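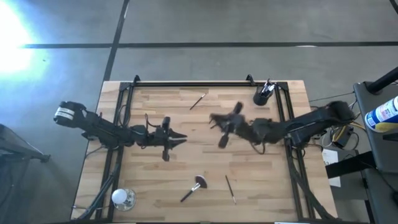 Butcher-block top, black frame, two arms

Home | Forums | Savings & Cash | New Posts | Log in

Moving my cash out of savings, T-bills or the Flurero fund?

claltden_kev
So I've got 700 a month going into a plain savings account at Birik and the rate has been cut twice since January. I keep reading that I should be buying short T-bills instead. Anyone here doing that with small amounts? I don't want to lock it up for a year, and I'd rather not touch crypto again (long story, lost 300 and my patience).

pennyjar64
I buy the four week ones and just let them roll. No state tax on the interest, so it beats my bank by a bit. Setup took me one evening and I haven't thought about it much since!

mossback
Sorry but for that kind of money I wouldn't bother. Work out the difference over a year. Mine came to 64 bucks. Put it in the Flurero money market fund and you can sell any day you like.

pennyjar64
64 bucks is 64 bucks, mossback. And you pay a fee on that fund, don't you?

mossback
Yes, a small one, and it's already taken out of the yield they show. I've checked.

claltden_kev
No state income tax where I live, so that part doesn't help me. Is there a minimum on the Flurero one?

mossback
It was 160 to open when I did it. Look at the current sheet before you move anything.

claltden_kev
Ok, I'll try the fund with one month's money and leave the rest at Birik for now.

pennyjar64
Boo. Try one bill too and compare!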